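The Robot That Learned to Look Twice

By the time I got to the lab at Gralero it was already late afternoon, and I'd spent most of the train ride reading a paper I only half understood. It was about baskets. Plastic ones, with slots in the sides, the sort you'd toss your onions in. I have four at home and have never given them a minute's thought.

Sota Kaneko has given them nearly 2 years. He leads a small project called Protatitz, and what he wants is a robot arm that can deal with things it can't see very well. Baskets are awful for that! The slots let the background through, so the camera picks up a bit of plastic, then a bit of whatever's behind it, then plastic again. Depth readings go all over the place. The shadows have stripes too, and early on the software kept mistaking them for part of the basket.

"We had one week in February when it tried to pick up the shadow," Kaneko told me. He was pretty cheerful about it.

His fix is a method the group calls Bosside (I asked what it stood for and got a shrug). The arm takes a first look and makes a guess about where the rim is, along with a sort of map of how much it trusts each part of that guess. Then it moves the camera on its wrist to wherever the trust is lowest and looks again. Only then does it go in for the grab. If you've ever tilted your head to find the end of the tape on a roll, you've got the basic idea. 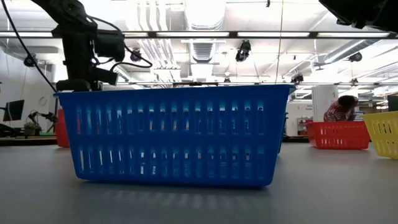

The arm at the rim of a blue basket, with red and yellow ones close by.

So does the second look help? Quite a lot. With a single look, the arm got hold of the rim and lifted cleanly in 29 percent of tries. With Bosside it was 91 percent, using the same arm, the same gripper and the same baskets. I made Kaneko repeat the numbers because I was sure I'd written one of them down wrong.

The catch is time. Moving the camera and thinking it over adds two seconds to every pick, and in a warehouse that's a long wait. Furukawa, a storage company that's been following the work, would like it to be a lot shorter. Kaneko thinks he can get there by letting the arm skip the extra look whenever it's confident enough, though deciding what counts as "enough" is the part he's stuck on right now. Set the bar too low and you're back to grabbing at shadows.

He's also planning to try wire racks next, which have even less to see.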